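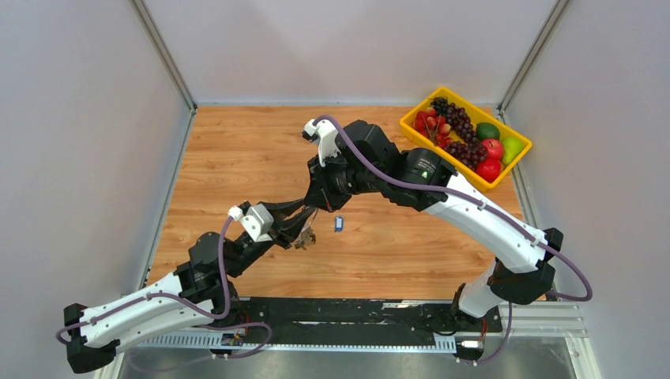 26. Worktop and tray

This section covers fitting the worktop into the Torres enclosure, putting the yellow tray in position, loading it with fruit and cleaning up afterwards. Fit the side walls and the back wall first (see section 25).

26.1 Before you start

You will need:
a spirit level
a soft brush
two clean cotton cloths
mild washing-up liquid
the tray supplied in the worktop carton

The worktop is 1070 mm wide and needs two people to lift. Leave it flat in the room for a day before fitting. The grain, streaks and knots vary from one top to the next and are not faults.

Caution: Do not stand the worktop on a corner. A crushed corner will not sit under the edge profile.

26.2 Fitting the worktop

1. Switch off anything mounted at the front of the enclosure and move it clear of the opening.

2. Brush out the floor of the enclosure. Grit under the worktop will make it rock.

3. Lift the worktop in from the front with the grain running from left to right. Lower the back edge first, then the front.

4. Push the worktop towards the back wall until it stops. Do not force it.

5. Check that the corners of the enclosure are at 90 degrees. If the gap at one side is wider at the back than at the front, loosen the corner profile on that side, square it up and tighten it again.

6. Press the metal edge profiles down along the left and right sides of the wood. Start at the back and work forwards. Each profile should lie flat for its whole length.

7. Put the spirit level on the worktop, first from side to side, then from front to back. Adjust the feet of the enclosure until both readings are level.

Note: If an edge profile keeps lifting, take it off and look for a burr on the underside. Replacement profiles are sold in pairs under part number 111.

26.3 Loading the tray

Use whole fruit with dry skins. Soft or split fruit will leak and mark the wood.

1. Wash and dry the tray. Check the underside as well as the inside.

2. Sort the fruit on a separate table. Put aside anything bruised.

3. Place large fruit in the tray first. Set each piece down so that it does not roll.

4. Add strawberries last and keep them together at one side. Leave the green tops on. Do not put heavier fruit on top of them.

5. Carry the tray level, with a hand at each end.

26.4 Positioning the tray

1. Put the tray down at the back right of the worktop. It may stand square to the walls or be turned at an angle, whichever makes the contents easier to reach.

2. Keep the middle of the worktop for the item being handled. Small items should lie flat on the wood, well away from the tray.

3. Look along both sides and check that all cables hang clear of the tray and the worktop edges.

4. Lift the tray to move it. Dragging it leaves scratches across the grain.

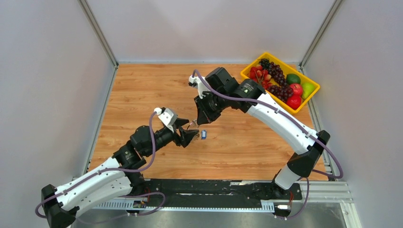

26.5 Cleaning

Clean the worktop at the end of each day on which fruit has been used.

1. Take the tray out and empty it.

2. Brush loose bits towards the front and collect them. Do not brush them under the edge profiles.

3. Wipe the wood along the grain with a damp cloth and a little washing-up liquid. Wring the cloth out well first.

4. Wipe again with clean water, then dry with the second cloth.

5. Wipe the foot of the back wall, where juice tends to collect.

Strawberry juice should be wiped up straight away. If a stain has already dried, lay a damp cloth over it for a few minutes and wipe again.

Caution: Do not use bleach, scouring powder or steam on the worktop. Do not pour water on it.

26.6 Storage

Store the tray upside down on a dry shelf. Fruit must not be left in it overnight. If the enclosure will be out of use over a holiday, cover the worktop with a clean sheet. Plastic film traps damp and should not be used.

Section revised 10 May 2023. Text: Drita Perić. Checked by: Kalliopi Hoxha.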